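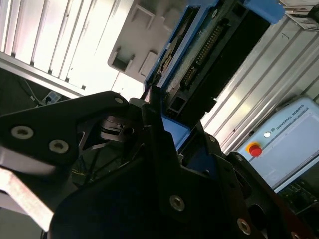 Re: Rabbit that keeps on growing, and a bonding question

From: Llinos Jarman
To: Beddoe Small Animals list
Date: 04/05/2021

Hello Thilini, and hello everyone,

Thilini Pathirana wrote:
> We were told Joritz was a dwarf cross and would stop at a kilo and a half.
> He is now well past twice that and the hutch that came with him
> is hopeless. He can't stretch out flat in it, never mind stand up.
> Also, is it mad to think of getting him a friend? He has been
> neutered (October) and seems bored, but my sister says two
> rabbits will only fight. Any advice very welcome, I feel
> such a fool.

Please don't feel a fool! I should think half the people on this list have been sold a "dwarf" at some point. My own Drolta came home in a shoebox with her ears folded down, sweet as anything, and these days she takes up most of the hearthrug and has to be asked to move. The word on the card in the shop means very little once there's a cross involved, and unless you meet both parents you are guessing, and so is the seller.

On the hutch, I would give up on it as a home altogether and keep it as a bedroom. Take the door off, or tie it back, and let it open on to a proper run or a corner of a room that he can use day and night. We did ours with puppy pen panels joined with cable ties, on an old piece of carpet so she doesn't slide about, and it cost me £86 all in, second-hand, including the petrol to go and fetch them. Get the tall panels if you can. Drolta cleared the short ones on her first evening and ate the bottom of a curtain.

As for a friend, no, it isn't mad at all, I think it's a lovely idea. A spayed doe is usually the easiest match for a neutered boy. Do try a rescue first (Joyce Mabula on this list knows the ones in your direction far better than I do) and ask whether they'll let him come along and choose. Your sister is right that they can fight if you simply pop one in with the other, so don't do that! Have them in pens side by side to begin with, swap their litter trays over, and then let them meet somewhere neither of them has ever been. We used the bathroom. The first meetings were 20 minutes at most, with me sitting in the empty bath holding a dustpan in case I had to part them, and it was 11 days before they lay down together. Some pairs take far longer, and I believe Wycliffe's two needed most of a winter.

Do have him weighed and his teeth looked at when you next go to the vet, and ask what he ought to weigh for his build, as opposed to what the shop told you.

Must go, someone is thumping for her greens.

Warmest wishes to you and Joritz,
Llinos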